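Zellberg parallel gripper, bought two in March. 3 stars, would of been 4.

Setup was quick, 10 minutes each, Montri did the wiring. Grip is gentle, no complaints with a wine glass stem. Then the left one started dropping out mid-move. Fingers just let go — no error, nothing in the log. Lost one glass that way and a bowl the day after. Not great when you're reaching across a table with people near by.

Took us two days to find it. Connector at the wrist backs out when the cable loop gets pulled tight at full bend. The manual says nothing about slack. Left more cable, added a clip, 48 hours of running since and no drops.
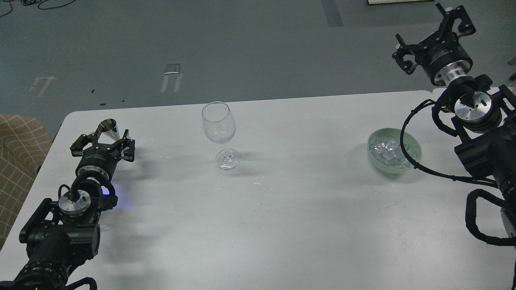
Support (Bart Wuyts) was polite but slow, and wanted to sell me a new cable set. No thanks. What bugs me is the default — lose signal and it opens. Should hold. There's a setting for it, buried, change it before you do anything else. Right one has been fine the whole time. Would buy again if they fix that plug.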